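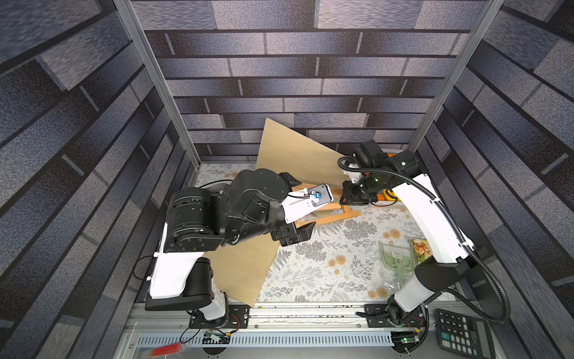 Do printed brick walls and a flowery tabletop really help a two-arm setup, or is it just decoration?

Posted in Home Builds and Shared Shops, 18th April

I've been putting together a two-arm cell at our shared shop and I keep running into the same advice: don't leave the walls plain, cover everything with busy prints. So I did. Three walls of fake brick, and an off-white table cover with gray ferns and orange flowers on it. It looks like somebody's sunroom.

My problem is that I can't find anyone who has measured whether it does anything. The guy who sold me on it (Ormsby parts bench, if you know it) said the wrist cameras "like texture." Fine. But the wooden frame I'm practicing on is orange-brown, the flowers are orange, and I also have plywood boards standing and lying around in there, which are tan. To my eye I've made the job harder.

So far I have 81 runs recorded by hand, both arms, one gripper on each side of the frame. Before I record more I'd like to know:

Is the busy background worth keeping, or should I tear it out and go plain gray?

Should the other stuff come off the table? I've got a basket at the back, a dustpan set on the right and a food packet next to it. The Kanotano guide says leave clutter in. The Vereo guide says start clean. Both sound very sure of themselves and neither shows any numbers.

Also, is a camera on a bracket at the wrist enough, or do I need the fixed one too? I'd rather not pay for storage on a view that gets ignored.

Corey Harawira

I'd be suspicious of anybody who gives you a flat yes on the prints. I ran plain walls from last May until winter and then put up a stone pattern, and I changed the lighting in the same week like an idiot, so I can't tell you which one made the difference. Most of the "it helped a lot" posts on here have that same hole in them. Ask what else changed.

What I can tell you is where texture is supposed to matter. If your software is trying to work out where the camera is from what it sees, a blank wall gives it nothing to hold on to. If you're only copying hand-recorded runs, with joint positions coming straight off the arms, that argument mostly goes away. The second argument is that a policy trained on one background falls apart on another. True in my experience, but one brick pattern is still one background. You'd have to swap it to get anything out of that. I keep a few table covers rolled up and change them between sessions. Cheap to do, and a nuisance.

On the orange flowers: test it, don't guess. Record a small batch with a gray cloth over the table, train on that, train on the same number with the flowers, and run both with the frame in the same starting spots. Mark the spots with tape under the cover. If you can't tell the two apart, leave the flowers alone and quit worrying.

Clutter I'd take out for now. You can add it back in a later batch. You can't take it out of the runs you already have.

Keep the fixed camera. In your photo the white bracket and the left gripper hide one end of the frame, so it isn't a perfect view either, but a wrist camera up close can lose track of everything except what's in front of it. I have 228 runs with both views, and when something goes wrong the fixed one is what I open first.

Lewis MacLeish

Sweep the front rail. Those dark specks along the grooves are the sort of thing that gets into places it shouldn't. And if that's your calculator at the front corner, put it somewhere a loose cable can't drag it.

I'd also look at the cable loop on the right arm before I worried about wallpaper. It's held with zip ties along the link but then it swings way out to the side. Move the arm slowly to the far end of its reach and watch the loop the whole way. Mine snagged at 155 runs and took a connector with it -- two weeks waiting on a part from Lutitz.

No opinion on the bricks. I have bricks too, and only because the roll was on sale.

Corey Harawira

Agree on the cable. Do that first, the cloth test can wait until the weekend.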